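From: Geeta Shukla
Subject: Re: Plamia matrix numbers
Date: May 1, 2023

Ah-rin Hwang wrote:
> My copy of the Vigfúsdóttir LP has 402 on the label but 402-B
> etched on both sides of the dead wax. Is this a mispress or a
> recut? The seller lists it as a first pressing.

It is a recut. Plamia cut new lacquers for both sides in April, once the first stampers had worn out, and added the B to each.

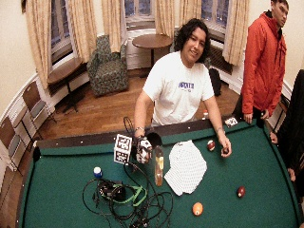 The label art was not changed, so the label number tells you nothing. Check the run-out on side two. First pressings have a hand-etched number close to the label – recuts have it stamped, nearer the last groove. The invoice Yi-an Ko scanned gives 1,020 copies for the first run. I have no figure for the second.

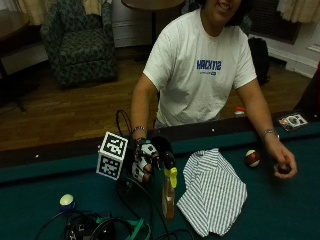
Pool table, HACK 112 shirt

Side one of the recut is a little quieter, and the fade on the last track ends a few seconds sooner. I compared two clean copies on the same deck with the same cartridge and the gap was easy to hear.

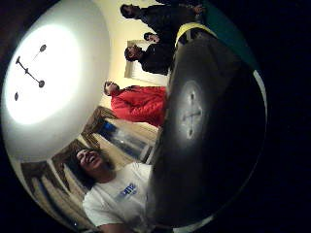 The paper strip around the sleeve is a better clue than the label. First copies had a plain white one, and the recut came with a colored one. Mine is a bright yellow-green, close to the band along the edge of the dark glove in the last photo. Strips do get swapped between copies, so treat it as a second check after the run-out.

Could Sang-wook Woo post the side two etching from the Pakik reissue? I would like to add it to the list.

Geeta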